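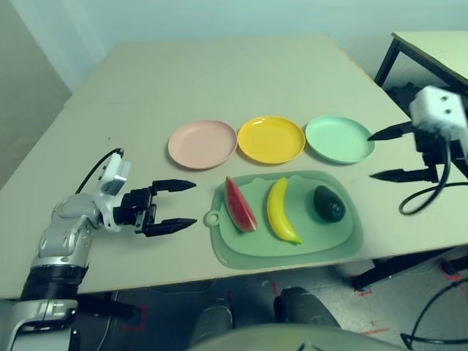
[workshop-list] Re: Two arms, toy fruit, plates

From: Merja Keskinen
To: workshop-list
Date: Thursday, December 5, 2024

Hello all, and thank you Consuelo for the quick answer.

Consuelo Cuautle wrote:
> Is the right arm still closing too early on the avocado?
> On my build at Alvarado I changed the approach height first
> and left the grip force alone. Can you send the wrist view?

I have tried your advice. I raised the approach by 20 mm and did not touch the force. The wrist view is attached.

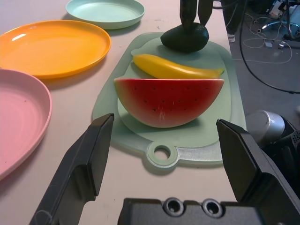 Left wrist camera, right gripper at the avocado.

With the old height I had 29 good picks in 38 tries. With the new height it is 31 in 38. It is a small difference, so I would not call it solved. The banana gives me less trouble than the avocado, I think because of its shape.

My second question is about the cable on the right arm. When this arm reaches over to the yellow plate, the cable hangs down over the back edge of the cutting board. I am afraid that one day it will pull a plate with it.
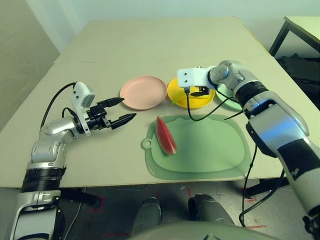 Photo: M. Keskinen / Narnberg shared workshop

Has somebody used the Zokier cable clips on a forearm of this size? I bought a set in September, but I did not dare to glue them before I hear from you. The other possibility is a Dralov sleeve, but I fear it is too stiff for the wrist.

I can send my settings file to anybody who wants to compare.

With best regards,
Merja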